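How to Budget for a Two-Arm Sorting Bench (Without Blowing It All on the Arms)

So you've decided to automate a sorting job. Great! We did this at Hasgate for used phones, and planning the purchase was half the fun. These are the steps we'd follow again.

Step 1. Write down the job before you open a catalog.
One page is plenty. What are you picking up, what does it come in, and where does it go? Ours said "phones on edge, in a plastic tub, out one at a time." That line decided nearly everything we bought, from finger width to the height of the rail.

Step 2. Split the money into four piles.
Arms, grippers, frame and mounting, and spares. We put 53 percent into the arms and felt a little guilty about it, but it held up fine. Grippers deserve more than most first budgets give them. Phones packed side by side leave very little room for a fingertip, and you'll want to try several shapes (this is the really enjoyable part).

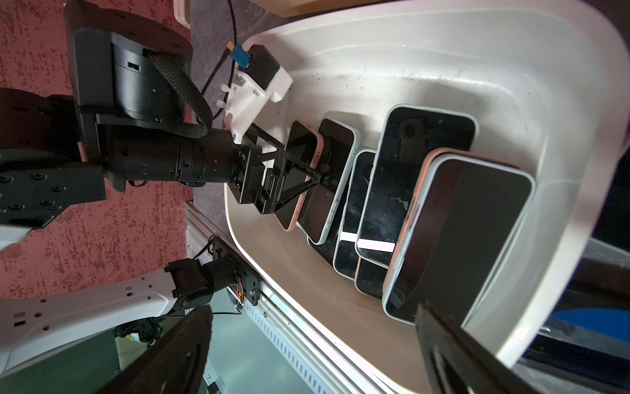 Step 3. Price the small stuff line by line.
Brackets, straps, cable, connectors, screws, slotted aluminum rail. Our list ran to 40 lines and came to $647, almost all of it things we'd left off the first draft. Printing your own brackets is a wonderful way to save here, as long as you budget for filament and a few failed prints.

Step 4. Get two quotes and ask the same questions.
We asked Bisstead and Lustow for lead time, the price of a single replacement servo, and whether cables ship with the arm. The answers were very different! Put them in one spreadsheet and add freight before you compare totals.

Step 5. Plan your test stock.
Buy dead phones in mixed sizes, with cases and without. Glossy screens throw reflections at a camera, so get plenty of those too. Our Sala site had a drawer full, which saved us a line.

Step 6. Leave time in the plan.
We allowed 9 weeks from order to first pick. Order the rail and tubs first, so you can lay out the bench while the arms are in transit.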